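Mastever Hand-Held Gripper Kit
Planning and Set-up Guide
Section 4: Planning your purchase and your work area
Revised 30 Jun 2019

4.1 Before you ask for a quote

Read this section before you fill in the order form. Most returned kits come back to us in good working order. They were bought for a table that was too small or a job that needed a different finger pad.

The kit can be ordered as a single hand or as a pair. A pair costs less than two singles bought apart, but the second hand needs its own cables and its own power outlet. Allow for both in your budget.

1. Write down the items you plan to pick up. Include the awkward ones, such as handles, chains, straps and anything with a thin rim.
2. Measure the widest part of each item at the point where it will be held.
3. Compare the widest figure with the opening listed on the data sheet for your finger set.
4. Mark any item that can chip or break. You will need a spare of each.
5. Decide whether the work needs one hand or two. Holding an item steady while another is moved needs two.

Note: Flat items are harder to pick up than tall ones. If more than half of your list lies flat on the table, order the thin pads as well as the standard pads.

Keep the items you test with as mixed as the items you will work with later. Crockery on a stand and a leather wallet lying flat make very different demands on the same pair of fingers.
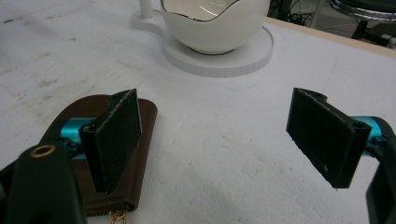 Do I have to buy the finger pads and the hand from the same supplier?
Pads from Kevthorpe fit the current hand without an adapter. Pads from other makers need the Titmont adapter plate, sold separately, and fitting one does not affect the warranty on the hand.

4.2 Budget lines

The kit price covers the hand, one set of standard pads, one cable set and the carry case. It does not cover the items below. Put each on its own line so that your purchasing office can see what is a one-time cost and what comes back every year.

One-time costs
Table or bench
Side posts for hanging cables
Power supply for each hand
Computer, if you do not have one that meets the list in Section 2
Stool for the operator
Freight

Yearly costs
Replacement pads
Replacement cables
Table covering
Test items
Calibration check

Standard pads are priced at $182 a set and the Titmont adapter plate at $381. Both prices are in dollars before tax and hold until the next price list in May.

Plan on 4 sets of pads per hand per year for daily use. If the hand is used less than that, two sets will normally do. Pads do not have to be replaced for scuffs on the outer face. Replace them when the inner face is worn smooth or has begun to lift at the corner.

Caution: Do not leave cables out of the first-year budget. A cable pulled tight across a table edge will fail early, and lead time on a replacement is six weeks.

4.3 Planning the work area

1. Choose a table the operator can reach across without standing up.
2. Cover the top with plain white paper or another matte covering. Tape it at the sides so it does not creep during work.
3. Place a post on each side of the table. Hang the spare cable length from a post and tie it off in bundles.
4. Run the remaining cable down and off the table, away from the operator's feet.
5. Put computers and power supplies on the far side of the table, where the displays can be read from the operator's seat.
6. Leave a clear path to the main power switch.
7. Set out the test items with a hand's width between them.

Note: Pencil marks on the covering are a cheap way to return items to the same spot. Buy the covering by the roll if you expect to change it often.

Caution: Cables lying on the floor are a trip hazard. If they cannot be routed along a wall, add cable covers to your order. Ghasemi covers come in two widths, and the wide one takes a full bundle for a pair of hands.
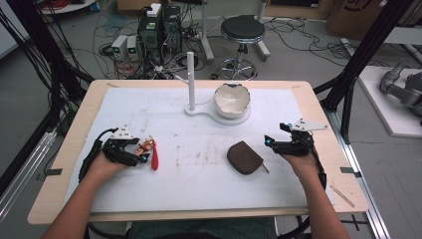
Figure 4-2. Paired hands in use at a paper-covered table, with computers and power supplies on the floor behind.

4.4 Floor space

Measure the room with the operator's seat pulled out. Add the depth of the equipment behind the table, then add enough room for a person to walk behind it. If the room will also hold a robot arm, plan its reach separately and keep the two areas apart on your drawing.

For a shared room, ask who controls the power outlets and how many are already taken. Paired kits should not be run from a single extension cord.

4.5 Placing the order

1. Complete the order form, one line per part number.
2. Attach your list of items from 4.1 and your floor drawing from 4.4.
3. State whether you want the parts shipped together or as they become available. Shipping together is cheaper and slower.
4. Check the cable length against your drawing. Cables cannot be exchanged once the seal is cut.
5. Keep a copy of the form with your asset records.

Quotes are valid for 6 weeks. If your approval process takes longer, ask for an extension before the quote runs out, and quote the original reference number when you write.

Go to Section 5 for unpacking and parts check.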